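I've run the tea counter at the Tetby indoor market for 17 years and I get asked about trays more than anything else. A thread on trays, then, and a few other bits.

**1/** Most small cafés buy trays last, after the machine and the chairs. They grab whatever the cash and carry has. Then they spend years putting up with them.

**2/** We opened with brown wood-effect ones. They looked smart for one summer. By the next spring the top layer was lifting at the corners and customers were picking at it while they waited for their toast.

**3/** After that I had a set of round ones with a cork lining. Nothing slides on cork. Nothing comes out of it either. Milk gets in and the whole stack smells by Easter.

**4/** Now I only look at plain ones in one solid colour. Blue is my preference. No food I sell is blue, so crumbs and smears show up at once and get wiped off.

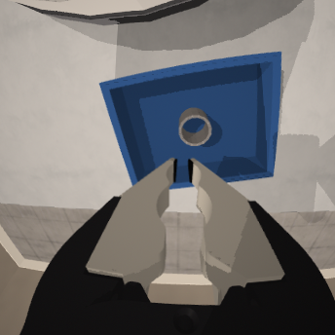 Blue on a pale top. Easy to spot from across a room.

**5/** The rim matters more than the colour. Too low and a spilt tea goes straight over the side and into somebody's lap. Too high and you can't get your fingers round a saucer without tipping it.

**6/** Take a cup with you when you go to buy. Put it on the tray, fill it with water, walk the length of the shop. You'll feel daft but you'll know.

**7/** Also check that they stack and, more to the point, that they unstack. I once sent back a whole box from Edmont because you needed two people to pull a pair apart when they were wet. To be fair to them they swapped the lot without any argument, and the replacements are still going.

**8/** How many? I have 33 for a counter that seats fewer people than that. It sounds like a lot. At lunchtime a third are on tables, a third are on the rack and the rest are dripping by the sink.

**9/** Drying is where people go wrong. Wet trays stacked flat go slimy underneath. Stand them on their edge in a rack, long side down, and leave a gap between them. An old plate rack from a house clearance does the job.

**10/** Someone asked about cups. Small ones without handles take up less room and you can carry more in one go. Downside - they get hot to hold, and older customers don't like them. I keep both sorts.

**11/** The best cup system I've seen was at Özkan, the bakery by the bus station. Clean cups always go out from the right of the counter and used ones come back on the left. There's no sign up. People just follow the person in front.

**12/** I copied it and it took my regulars 5 weeks to stop bringing their cups to the wrong end. Two of them still do.
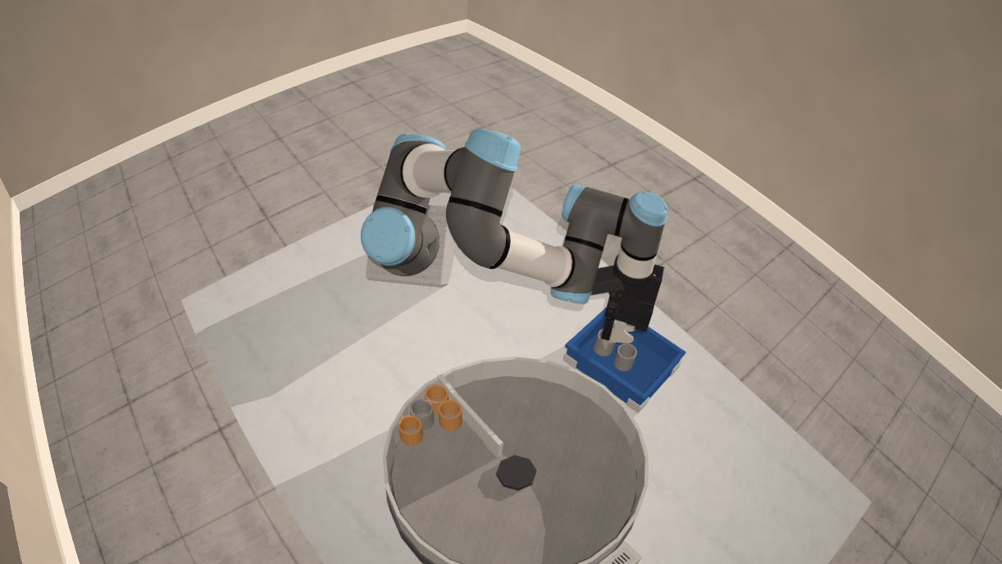 Small cups, some on the tray and some in the round one at the front.

**13/** If you have a place for clean and a place for used, make them different shapes or different colours. In a rush no one reads labels, including me.

**14/** Floors, as a few of you have asked. Tile is fine behind a counter as long as you look after the joints. Tea and sugar get down into the grout and stay there. I scrub ours with a stiff brush every night before the mop goes anywhere near it.

**15/** I use the Nustex floor cleaner, the one in the big white tub. It's dull stuff and it doesn't smell of much. A perfumed one made the scones taste of pine, or that's what I was told at the till more than once.

**16/** Grey tile hides dust and shows flour. Cream skirting shows everything. We painted ours dark green in April and I wish we'd done it when we moved in.

**17/** Worktops. Pale ones make a small place feel bigger, and they're a good background for finding lost teaspoons. They do stain if you leave a teabag overnight. Bicarb and a damp cloth, leave it ten minutes, wipe. Try a hidden corner first if it's real stone.

**18/** Turntables - the lazy Susan sort. I was against them. Then I put one out with the sugar, sauces and napkins, and the queue stopped reaching over one another. Get one with a raised edge or the sauce bottles walk off it.

**19/** Put it where people can reach it without leaning over anyone's drink. We moved ours 4 times before it stopped being in the way.

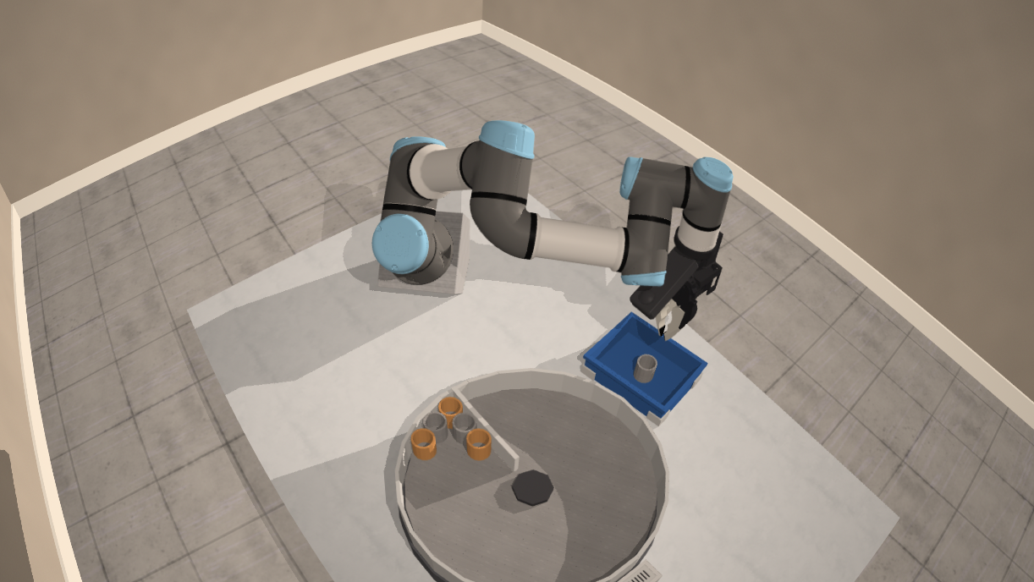

Big grey turntable with a raised rim, blue tray next to it.

**20/** What it all costs: less than you'd think if you buy second hand. School kitchens and works canteens sell off trays when they close or refit. Ask for the plain ones. Check for cracks by holding each one up to a window.

**21/** Don't buy anything with a printed pattern unless you can get more of the same. You will lose some. Ours go home with people who have bought plants from the next stall and need something to carry them on.

**22/** Some do come back, usually with compost on.

**23/** Had a few messages asking if customers should clear their own tables. I've never insisted. About half do it without being asked and I say thank you to each of them.

**24/** Teapots another time. I've got strong views on spouts and it's nearly six, so I need to go and do the floor.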